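La célula de clasificación, puesta a punto

Esta semana Daryna Kuzmenko y yo hemos repasado la célula Clasari de arriba abajo – ¡y da gusto verla! Apretamos el soporte de la pinza, revisamos los cables del brazo y recalibramos la altura sobre la mesa, que se había ido 18 décimas.

Bandeja llena, tela verde y cajas de colores: el puesto completo.

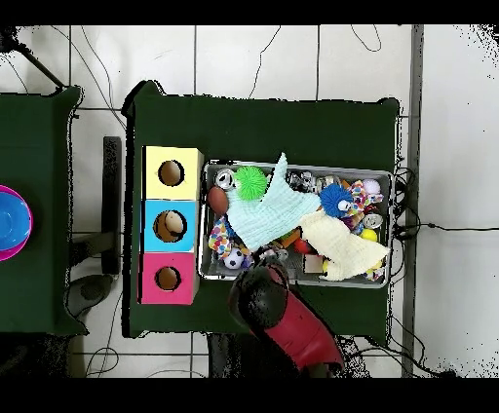 La pinza entre los juguetes, en la mitad derecha.
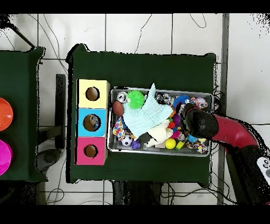 Sobre el borde inferior, con el segmento rojo detrás.

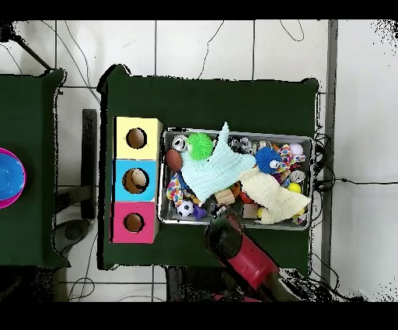
La próxima revisión toca a los 400 ciclos. Bheki Buthelezi quiere cambiar antes las almohadillas de los dedos, y a mí me parece una idea estupenda.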